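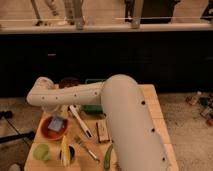 By Aušra Rozīte
Filed under Short Fiction
3 Dec 2022

The Mesdale Inventory

The house on Mesdale Road was to be cleared by the end of the month. Algirdas Luik had left 1,052 objects, a number he had arrived at himself and written inside the pantry door in pencil. His nephew, Uldis Jaunzems, was given the kitchen.

Uldis worked to a method. Each object went onto the table, received a line in the ledger, and left the table in one of two directions. Keep was the hall. Dispose was the porch. He wrote the lines in block capitals and used no adjectives.

FORK, METAL. DISPOSE.

BOWL, ORANGE. DISPOSE.

Marcelino Segura, who had bought the house, came in at noon to measure the window. He read the ledger over Uldis's shoulder.

"You've put the bowl out," he said.

"It's a bowl."

"He ate out of it every day I came here. I came here ten times about the drains."

Uldis considered this. The ledger had no column for who had eaten out of what. He ruled one in, using the edge of an Amano calendar, and wrote DAILY USE (M.S.). Then he crossed out DISPOSE. The bowl went to the hall.

The new column caused delay. By three o'clock he had processed 89 objects and was certain of the history of four. There was a corkscrew his aunt had brought home from Forkudard, bent at the second turn. There was a tin of Trusotine, the polish Luik had used on shoes, hinges and once a tooth. The remaining entries were blank in column three, and the blanks bothered him more than he had allowed for in the schedule.

He telephoned Shigeru Nomura, who had played cards with Luik in this kitchen for most of his retirement.

"Small wooden block," Uldis said. "Pale face, dark edges. Function?"

"Where is it?"

"On the table."

"Then it's in the right place," Nomura said. "It was the dealer's marker. Whoever had it in front of him dealt. Who's it in front of?"

Uldis looked down. It was in front of him.
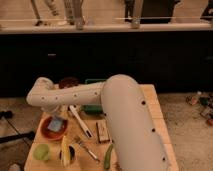

The table was the last problem. Luik's rule had been that a thing in use stayed out, and a thing put away was a thing he had finished with. Uldis had taken this for untidiness. Now he saw that it was a filing system, and that he had been removing the index. The block stood on its own to the right of the long white handle, and in the orange bowl, which he had carried back from the hall to check its entry, the blue one leaned toward the rim. He did not know what the blue one was for. He wrote BLOCK, BLUE, and held the pencil over the third column for some time.

"Are you still there?" said Nomura.

"Yes. How many cards?"

"What?"

"To a hand."

"Seven. You'd need a deck. He kept it behind the flour."

Uldis checked. It was behind the flour -- fifty-one cards and a piece of cereal box marked as the jack of clubs. He entered it as one object. Then he asked Nomura how long the drive would take him, wrote down the answer, and pulled out the second chair.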